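Filluddale firm puts three head cameras through a morning of touching old benches

PRESS RELEASE
For immediate release
September

Filluddale – Osen, the maker of wearable camera kits for robotics teams, has published the results of its first outdoor comparison of head-mounted cameras. Three models took part, and one of them came out of it well.

The cameras are used to film hands at close quarters, so that people who build grippers and robot arms can see what human fingers get up to. Most such cameras are tested indoors, under even light, above a clean white table. Osen has done plenty of that itself and has the white tables to prove it.

For this trial the company went outside, to a paved yard with timber benches, inlaid millstones and hard sunlight. Each wearer was asked to hold both hands out, spread the fingers, touch something and look where they were going. The last of these proved the hardest to follow.

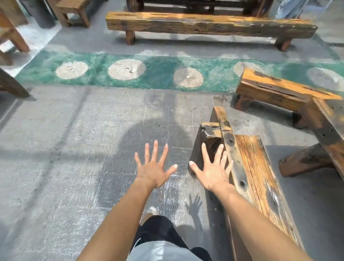
Wearer's view during the outdoor trial: one hand open above the paving, the other touching a block at the end of a bench.

Shadows were the main business of the day. A hand over pale paving comes with a second, darker hand underneath, and tracking software is easily impressed. The Osen Fadby, priced at £1,490, kept hold of the real fingers in nine takes out of 10. The older Osen model managed six. The third camera, a £1,799 unit bought at full price from another maker, followed the shadow with great confidence and scored four.

Osen also compared how much of the reach each camera could see. The Fadby's lens is tilted further down than that of its predecessor and takes in the forearms as well as the hands. It takes in the wearer's shorts too, a feature the sales team has chosen not to charge for.

Battery life was less flattering. The Fadby ran out before either of its rivals and will ship with a spare until the company has something better to offer – a larger battery is being tried, although it makes the wearer nod.

The results have been passed to Ristić, whose gripper control software will be tested with the Fadby next. That round will be held indoors, with the blinds open.

The Fadby is available to order now. The full results, including the bad takes, can be had from the Osen press office in Filluddale on request.

ENDS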